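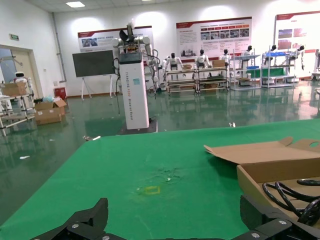

Plumbridge cable library opens a second branch in Flultden

April 30, 2022

If you have ever bought a printer secondhand, carried it home and then found out the cord wasn't in the bag, you already understand why people in Plumbridge love their cable library. Now the neighbors get one too! The library's second branch opens in May on Iwasaki Street in Flultden, two doors down from the shoe repair, and it will lend power cords, chargers, adapters and leads of every age to anyone with a local address.

The idea is wonderfully plain. You bring in the thing that won't plug in, somebody at the desk looks at the socket, and you go home with a cable that fits. Loans run for 42 days. If you still need it after that you can keep it, as long as you drop off something else from your own drawer. (Everybody has the drawer.)

Gayan Kumarasinghe started the first library in a corner of his bicycle shop after a customer asked if he had a lead for an old radio. He had three. Word got out, people began leaving shopping bags of cords by the door, and before long the bicycles were losing the argument over floor space. The collection moved into its own room on Mill Lane and has stayed there ever since, open four afternoons a week.

"I thought we'd run out of the popular ones and be stuck with the odd stuff," Kumarasinghe said. "But the odd stuff is what people come for. A woman drove over from the coast for a sewing machine pedal cord. She'd been using a borrowed machine for two years."

The Plumbridge branch made 744 loans last year, and the most requested item was the humble two-prong cord with the figure-eight end, the kind that fits radios, game consoles and a good many printers. Laptop chargers came second. Camera leads were a strong third, mostly borrowed by people who had found an old camera in a closet and wanted to see what was on it.
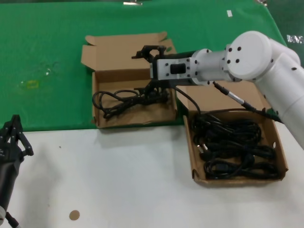 A coiled black cable in an open cardboard box.

Flultden will start with 80 kinds of cable, all checked and labeled before they go on the shelf. The labels are a small joy in themselves. Each one gives the shape of both ends, the length, the voltage if there is one, and a line in everyday words, such as "older tablets, wide plug" or "goes in the back of most monitors." The label design comes from Plindix, a two-person print shop in Plumbridge, and the tags are tough enough to survive being stuffed in a coat pocket.

Desmond Sorensen will run the new branch. He taught shop class for most of his working life and has spent this spring sorting, testing and winding, and he has strong feelings about winding. Never around the elbow, he says. Loose loops, each one following the natural bend of the cord, with a soft tie in the middle. He plans to show anyone who asks, and quite possibly a few who don't.

"A cord that's been wound kindly will outlast the thing it came with," Sorensen said. "I've got a lamp cord at home older than my daughter, and she's a grandmother."

Anything with cracked insulation, bent pins or a scorched plug goes to metal recycling. The same goes for chargers that can't be matched to a voltage, so if yours still has its sticker, please leave it on. Extension cords are not accepted at either branch.

There's plenty planned for opening week as well. Sorensen is putting on a mystery plug table, where visitors can bring in a connector they have never been able to name and leave it out for other people to have a go at. Kumarasinghe is bringing over the Plumbridge favorites, including a telephone cord that stretches right across the room and a charger for a brand of handheld game that neither of them can identify. If you know it, they would love to hear from you!

Joining is free in both towns, and children of 14 and up can have their own card. Bring proof of address and, if you can, the device itself. A clear photo of the socket works nearly as well. Drop-offs for Flultden are being taken now at the Mill Lane room in Plumbridge during its usual afternoon hours. Please untangle them first.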